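Speaker notes: Sorting the small kitchen things
Geum-ok Maeng, Birkadari community house, kitchen evening, August

Slide 1. Title. Wait until people have their tea. Say thank you to Tomuvley library for lending the projector.

Slide 2. Who I am. I moved to this town with 2 suitcases and now I have a full kitchen. Speak slowly here. I always speak too fast in the beginning.

Slide 3. The numbers. Last winter I wrote down every small object in my kitchen and my laundry. It was 771. My neighbour Mrs Cha did the same after me and got 1,067, and she lives in a smaller unit. Let people laugh, then ask who would like to guess their own number. Take two or three guesses only.

Slide 4. The method. Everything from one drawer or one shelf comes out onto one table. Do not do the whole kitchen in one day. Put a tray at the back of the table and bowls next to it, so that your hands have somewhere to bring things. Cups, brushes and cloths can wait in the front.

Slide 5. The table. Two pictures. Stay quiet for a moment and let people look.
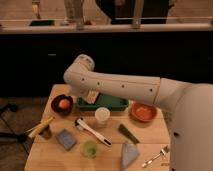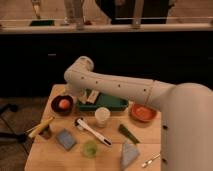 Green tray at the back, a bowl on each side of it, small white cup in front.

What do I do with a thing that belongs in no group?
Keep it in one bowl with the other odd things until the table is clear, and then choose a place for the whole bowl.

Slide 6. The tray. A tray with low edges is better for me than a deep box. In a deep box I forget the bottom layer. I measured my shelf first and bought the tray after. The first time I did it in the opposite order and the tray went to my sister.

Slide 7. Brushes and sponges. I keep these apart from cups. The long brushes hang from a hook inside the cupboard door, and sponges stand on their side near the tap so the air can reach them. If somebody asks about how often to change a sponge, say that I change mine at the start of the month and they may do as they like.

Slide 8. Play food. For the parents and grandparents. Toy fruit and vegetables travel to the kitchen by themselves, I think. I give them one bowl of their own on the lowest shelf. My grandson knows this bowl and he puts back up to 3 pieces before he loses interest.

Slide 9. Morkar Street swap table. Good cups and bowls that you do not need can go there. Please wash them first. Open from 10 in the morning.

Slide 10. Questions. Leave ten minutes. Ask Mrs Cha to tell about her colander drawer if the room is shy. Collect the pencils at the door.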